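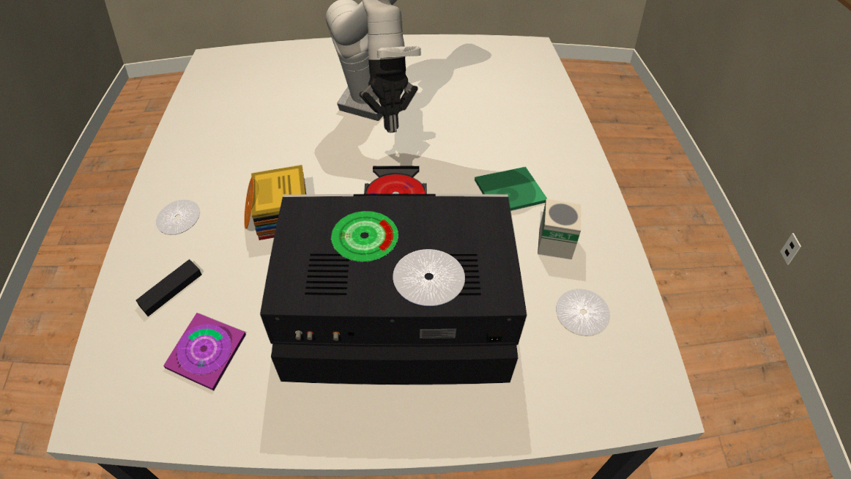
Ticket 1158: gripper closes too late on the disc pick
Project: Alel (disc changer build, simulated cell)
Status: open
Opened: Sep 6, 2025

Hi all! Back again with the disc changer thing. I'm still doing all of this in the sim before I let the real arm anywhere near my player, and I'm glad I am, to be fair - my shelf is full of discs I can't replace.

What I'm after: fingers come down over the open tray, take the disc by its edge, lift. What I get: the close command lands 500 ms after the arm has already started going up, so the fingers shut on nothing and the disc stays put. Every single run!

Stuff I've tried so far:

Swapped the Dinero planner for the older Nedard one. Same thing, only slower.

Bumped the dwell at the bottom of the move to 2000 ms. That does get me a grip (yay), but then the whole cycle drags and the fingers push down on the tray the entire time. Not happy with that.

Ran the same script on a case instead of a disc. Way better behaved, I guess because there's more to hold on to. 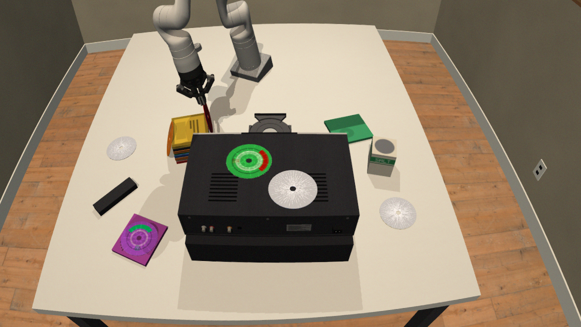
Case test, fingers shut on the red one, next to the stack.

Log from the bad run has this at step 1266:
WARN gripper_cmd queued behind arm_traj

So I think the two commands share one queue and the gripper just waits its turn. Is there a setting in the Mercado bridge to split them? I went through the config file twice and found zilch, but I do miss things - happy to paste the whole file if somebody wants a look.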